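Tanik Pocket Pager

Home / Carry / Tanik Pocket Pager

In stock
Colors: Chalk, Slate, Moss
Page updated 2023-05-19

Tanik is a pager. Yes, a pager! It rides in a pocket or on a belt, it gets short messages from the few people you choose, and it lets you leave the phone in a drawer for the afternoon without feeling that you've dropped off the planet.

We started making it after a long argument at Ernodau about what a phone is for. Macarena Lorente had gone a whole summer with hers switched off after supper, and she loved it, except for the part where her mother couldn't reach her. That was the bit we kept coming back to. Most of us don't mind being reachable. We mind everything else that walks in through the same door – the news, the sale, the group chat about parking, the little red number that wants to be zero. So we built a smaller door.

How it works

You pair Tanik with a free account on our site and pick up to four people. Each of them gets a number to text. When they text it, the pager buzzes once, the light on top comes on, and their words show up on a gray screen you can read in full sun. You can answer with one of two buttons, YES or CALL YOU LATER. There is no keyboard, no browser, no camera, and no way to add any of those later. We get asked about that every week and the answer is still a cheerful no.

Everyone else simply can't get through. They'll reach your phone as usual, and you can deal with them when you open the drawer.

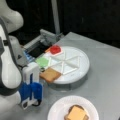

The first thing people tell us is how odd the first few days are. You reach for the phone in line at the bakery, find a pager, and stand there. Emiliano Alcaraz, who tested an early one for us, said he read every poster in his dentist's waiting room and then started on the fire instructions. By the second week he'd stopped patting his pockets. Some testers didn't take to it at all, and that's fine too, you can send it back (see Returns, further down).

We don't think phones are bad. Everyone on this team has one, and the person writing this page checks the weather far too often. What interests us is that a tool gets to decide so much about a day once it can do everything. A pager makes a very small claim on you. It buzzes, you read a line, it's over. There's a pleasure in that which is hard to get across on a web page, and we'd love for you to try it.

The light

Tanik has a single light, and we spent an unreasonable amount of time on it (Hugo Aguirre still has a shoebox full of rejected ones). Each of your people gets a color. You see it glow at the edge of the pocket and you know who it is before you've read a word.

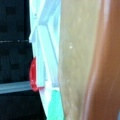 We ship every pager with red left unassigned, and we'd suggest keeping it for the person whose message really can't wait. Red jumps out at you in a way the other colors don't. Look how fast your eye goes to that bright half-disc in the photo, next to all the black and gray. Phones worked this out years ago and painted red on everything, badges and banners and delivery updates, until it stopped meaning much. On Tanik you might see it a few times a year, and when you do you'll know to stop and read. If you have trouble telling colors apart, switch on blink patterns in the account settings and each person gets a rhythm as well.

Battery and memory

One charge lasts 28 days with normal use. If your people are chatty it will be less. The pager warns you with a small bar on the screen a couple of days before it runs down, and it charges from any USB-C cable. Memory holds 3000 messages, after which the oldest ones make room for the new. You can save a message for good by holding YES while it's on the screen. Reet Rimkutė on our software side has a whole row of saved grocery lists from her dad.

Messages live on the pager. Our server holds them just long enough to pass them along and then deletes them. We don't read them, sell them, or use them to guess what you might like to buy.

What's in the box

Tanik pager
Belt clip, removable
Short USB-C cable
Printed guide (it folds out, and there's a card at the back to give to your people with your number on it)

The Mateos leather sleeve is sold separately. It's a lovely thing but the pager does fine without it.

Service plan

Tanik needs a plan to receive messages away from home. You can pay by the month or by the year, and pause it whenever you like from your account. A paused pager still shows your saved messages and still tells the time.

Questions we hear a lot

Can I use it with Orura, your desk clock?
Yes. Put them in the same room and the clock will show the same color as the pager. Update the clock first.

Is it OK for kids?
Many parents buy it for exactly that, usually as the thing before the first phone. You can lock the list of people from your own account.

Does it make a sound?
It buzzes. There's a soft chime you can turn on. Crescencio Valcárcel recorded it on his grandmother's piano, so please at least listen to it once.

Does it work abroad?
Not yet. We're hoping to have news on this in August.

Can I get rain on it?
Rain is fine. Please don't swim with it.

Returns

Try it for as long as one full charge lasts. If it isn't for you, send it back in any sturdy box and we'll refund the pager and whatever is left of your plan. A note about what bugged you would be a real help – the belt clip was redesigned because of notes like that.

Related items: Orura desk clock, Mateos leather sleeve, spare belt clip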